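Saturday, July 25, 2026
Bench notes, natural dye room, Brannigan building

Warm in here by nine, so I opened both windows and got the madder soaking before the sun came round to my side. I meant to start on the walnut hulls today, but the Kumenmont wool arrived last night and I couldn't leave it sitting in its bag (who could?). It's lovely stuff, a bit greasy still, and it took two long washes before the water ran clear.

Madder, first bath. Chalk added this time, a small pinch, after that sulky brick color we got in January. Kept the heat low and stirred whenever I remembered to, which was fairly often, I'm pleased to say.

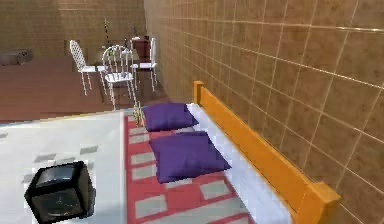
The first skein came out redder than I wanted and the second, from the same pot an hour later, went properly orange. I've been trying to think how to write that color down so that the rest of you will know it when you see it, and our old card words are no help at all, "warm rust" and so on. It's a shade or two quieter than the orange side rail on that bed, and if you picture the rail next to the tan-brown tiles, the third skein falls somewhere between them. I've labeled it 22 and put it on the drying rack with the others.

Logwood is the one I'm fretting over. The Plisach chips are much stronger than the last lot, so I halved the weight and still got a purple deep enough to hide in. I'd like it softer, closer to the pillows, and will try a shorter dip on skein 21 when I'm next in. Please don't throw out the bath! It has plenty left in it, and I've put the lid on and written on the tape.

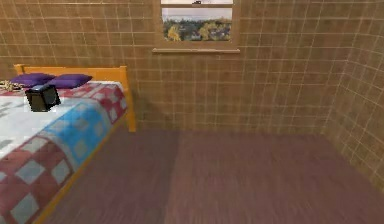
For next time

Order more alum from Rirbridge, the fine kind. Rinse the madder skeins again before anybody winds them, and bring the good thermometer back from upstairs if you have it.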